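# Chapter 11: Sorting Mixed Goods

The last chapter dealt with goods that arrive in full cases, one kind to a case. This chapter is about everything else. Returned orders, broken sets, end-of-season stock and household lots all come into a building mixed together, and somebody has to decide what each thing is, where it goes, and what it travels with.

Mixed goods take up more working time than their value suggests. A case of 238 identical sponges can be counted, labeled and shelved in a few minutes. A lot of 238 different small items can keep a packing bench busy for a whole morning, and at the end of it there may still be a handful that fit no category on the sheet.

## 11.1 A February intake at Olstead

Olstead is a regional warehouse that handles housewares. In February it took in a closing-down lot from a chain of hardware stores. The lot came with a packing list of 298 lines, written by the stores as they emptied their shelves. Estrella Cortés, the intake lead, checked the list against the goods and found that 67 lines could not be matched as written. Most of the trouble was in the naming. One store had written "pan" for dustpans, baking pans and paint trays alike. Another had written "brush" for anything with bristles.

Her team did not try to repair the list line by line. They set it aside and sorted the goods again from the beginning, by what each item was and how it could be packed. The list came back into use only at the end, when the totals were compared.

Keep this case in mind as you read. We return to it in Section 11.4, where the cost of the second sort is worked out in hours.

## 11.2 Kind, shape and surface

Three questions are asked about a loose item at the bench.

**What kind of thing is it?** Kind decides the shelf. A dustpan belongs with cleaning goods even if it was sold in a garden set. When an item could belong to 2 kinds, the house rule applies, and the house rule should be written down where the sorters can see it.

**What shape is it?** Shape decides the container and the position in it. Flat items with a handle, such as dustpans and spatulas, waste space when they are dropped in at an angle. Laid flat, with handles the same way, they stack. Rounded items roll and settle into corners, so they go in after the flat ones. Long blocks tend to come to rest across a bin on the diagonal, and should be turned to lie along a wall.

**What is the surface like?** Light-colored plastic shows scuffs. A white dustpan that has been rubbed against dark goods may have to be wiped before it can be sold as new, and wiping is slow work.

The order of the questions matters. A new sorter often starts with shape, because shape is what the hand notices first. The result is a tidy bin that has to be emptied again.

## 11.3 The bin as a unit of work

A bin is an open container with a flat floor and low sides. In mixed sorting it is best to work with two bins next to each other. Goods are taken from one and placed in the other, and the distance between them is kept short.
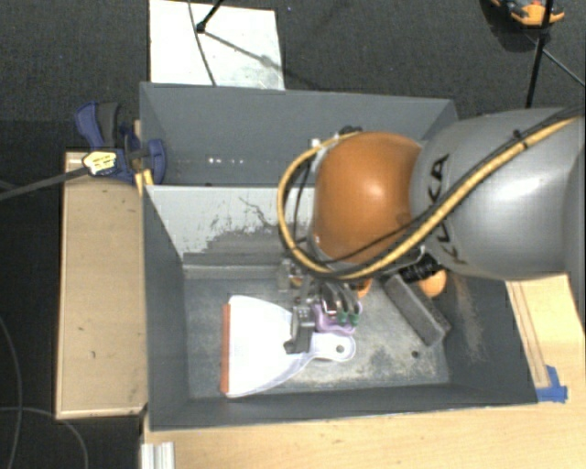 The floor of the bin should stay partly visible for as long as possible. Once items cover each other, the sorter has to lift one to identify the next, and small things get missed. Wilson Ríos, who trained bench staff at Olstead, taught a simple habit: spread first, then pick. Items are moved apart until each has its own outline, and only then is anything taken out. Dark goods in a dark bin need extra care – a gray block on a gray floor is easy to leave behind.

The opposite mistake is to spread goods so thinly that the bin holds almost nothing. Then the time goes into fetching and swapping bins. Section 11.5 gives a method for setting the fill level of a bin from the size of its largest item.

### Terms used in this chapter

- **Loose item:** a single article without its own carton or bag
- **Lot:** all goods received under one packing list
- **House rule:** a written decision on where a doubtful item belongs
- **Second sort:** sorting goods again after the first result has been rejected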